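Last updated: February

I have been trying to get the play kitchen under control since before Christmas, and on Tuesday I finally sat down on the rug with a cup of coffee and dealt with the food. Just the food! The pots and the tiny dishes can wait, and the cash register can live wherever it likes as long as it stops beeping at me.

If you have kids (or grandkids, or a niece who visits with a backpack full of stuff) you know how play food spreads. I found a fried egg in a rain boot. I found grapes in the piano bench. When I dumped it all out and counted, because I'm like that, there were 184 pieces, and I would have guessed 60 if you'd asked me that morning.

My friend Ecaterina Anghel runs a little home daycare and she gave me the rule I'm using now. Keep 30 pieces out and box up the rest, then swap them when everyone gets bored. She puts hers on trays instead of in bins so the kids can see what they've got without tipping it all over the floor. I was doubtful, since my kids can tip anything, but I dug out a yellow tray with a handle hole in the end and started with the vegetables. 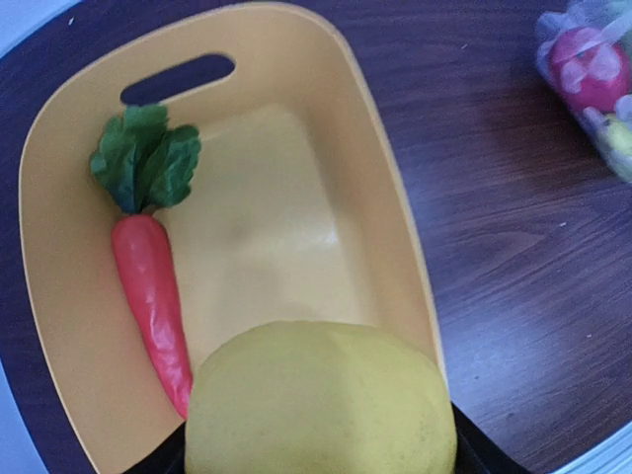

2 min read

The carrot was an easy keeper. I love how shiny it is, and I love the big silly leaves on top, which look more like something off a geranium than anything I've ever pulled out of the garden. It's been soup, it's been a microphone, and for one long weekend it was a baby and had to be buckled into the car.

What went in the box: all the pizza slices that had lost their Velcro partners, the second and third corn cobs, most of the sushi. What went in the trash: anything chewed. I was pretty strict about that, except for one strawberry that my youngest rescued and hid under a pillow, and I'm pretending not to know.

The tray gets a wipe with a soapy cloth when it starts feeling sticky, and it goes back on the low shelf before bath time. We're 8 days in and it has mostly worked. The handle hole helps a lot, since my four-year-old can drag the whole thing over to the table and set up her restaurant without yelling for me. The restaurant is called Palomino, by the way. It closes at 5:30 and the soup is always carrot.

Next I'm doing the dress-up basket, and I'm a little scared of what's at the bottom.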